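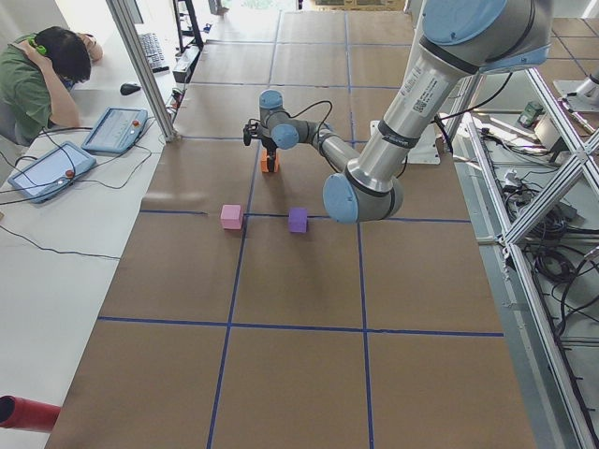 Enico Robotics Open Day: Frequently Asked Questions

When are the doors open?
From 10 am to 4 pm. Demonstrations start on the hour and last 31 minutes, including questions. The last one starts at 3 pm.

Do I need to book?
Yes. There are 138 places for the day. Book through the Sutcliffe Building reception page and bring the confirmation with you.

What does the demonstration consist of?
An arm picks up small blocks and sets them down in a taped grid on a paper-covered table. Foam cubes are used as well as the harder pieces. Positions are changed between runs.

Why is the grid marked with tape?
Each cell has a number in the Memik task list. The operator reads out the start cell and the target cell before each run.

How many runs has the task had so far?
3,851 logged runs up to the end of June, of which 298 ended in a dropped or misplaced block. The failures are included in the handout.

Can visitors operate the arm?
No. The pendants are for trained staff only. Visitors may choose the target cell.

Is the area safe for children?
Under-12s must be with an adult. Everyone stays behind the floor line while an arm is powered.

Can I take photographs?
Yes, without flash. Please ask before photographing staff at their desks.

Who gives the talks?
Tahmineh Esfahani covers grasping in the morning. Jamshid Ahmadpour covers the Starnum control software from 1 pm.

Is there parking?
Blue Badge spaces only, at the rear entrance.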